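Why do oranges have peel?

Fruit can't run away from hungry insects or put on a coat when it is cold. What it has is skin. The skin of an orange, a lemon or a mandarin is called peel, and it does several jobs at once. 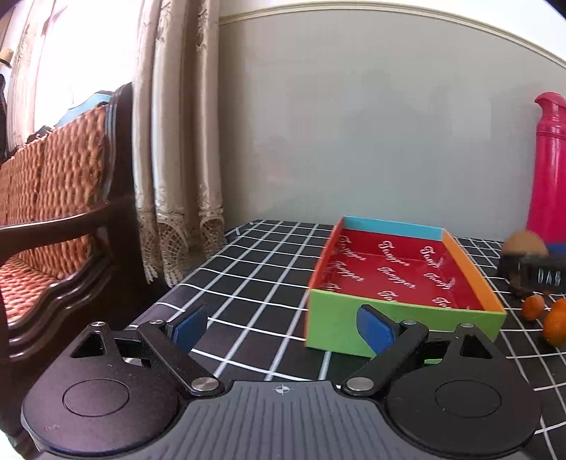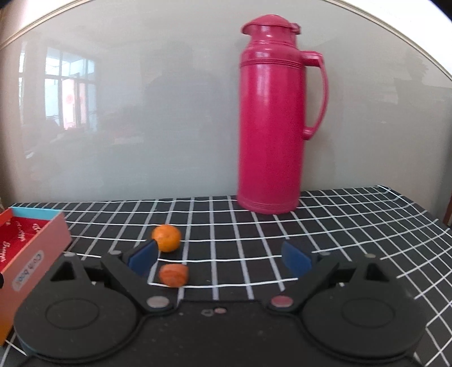

A mandarin on the table, in the second photo. Look at its dimpled peel.

Peel has two layers. The outside layer is the coloured part. It is covered in tiny dimples, and under the surface there are little pockets full of oil. If you bend a piece of peel, some of the pockets burst and the oil squirts out. That oil is what you smell when somebody peels an orange on the other side of the room. Many insects don't like it, so it helps to keep them off.

The inside layer is white and spongy. Its proper name is pith. It works like padding, so the fruit inside is less likely to bruise when it gets knocked. Pith tastes bitter, but it is safe to eat.

Peel also has a thin coat of wax, which the fruit makes for itself. The wax slows down the water trying to get out. A peeled mandarin left on a plate soon feels dry on the outside, while one with its peel on stays juicy for much longer.

Are all citrus fruits orange when they are ripe? No. In hot countries where the nights stay warm, ripe oranges can still be green. Cool nights make the green colour fade, and then the orange colour shows.

Try it yourself

You need 3 mandarins of the same size and some kitchen scales. Leave one whole, peel one, and peel the last one and split it into segments. Weigh each one and write the numbers down. Put them on separate plates and weigh them again after 4 hours, then again the next morning. Which one has lost the most water? Don't eat the peeled ones afterwards - put them in the compost.

Words to know

Citrus: the family of fruit that includes oranges, lemons, limes and mandarins.
Pith: the white layer under the coloured peel.
Segment: one of the pieces inside the fruit.

Page last checked: 2022-08-16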